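Kitchen sim for the home arm build is up and running!! Been chipping away at it since August and I'm dead chuffed

Drostine (my arm) has to learn to tidy a worktop in here before I let it near my real one. 300 practice runs a night on the old Calard desktop, fan screaming

Best grasp rate so far is 17 in a row - then it flung a jar. Joints were too stiff, halved them, much calmer now

Next up: drawers. Anyone at Gruvside workshop got a spare wrist servo? Will swap for filament!

two views of the worktop: 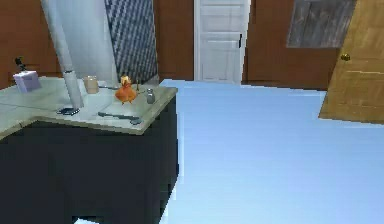
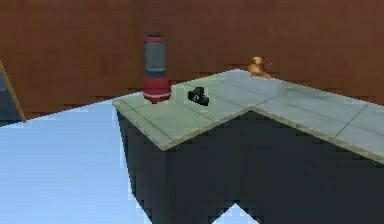

Same simulated kitchen, little orange figure in both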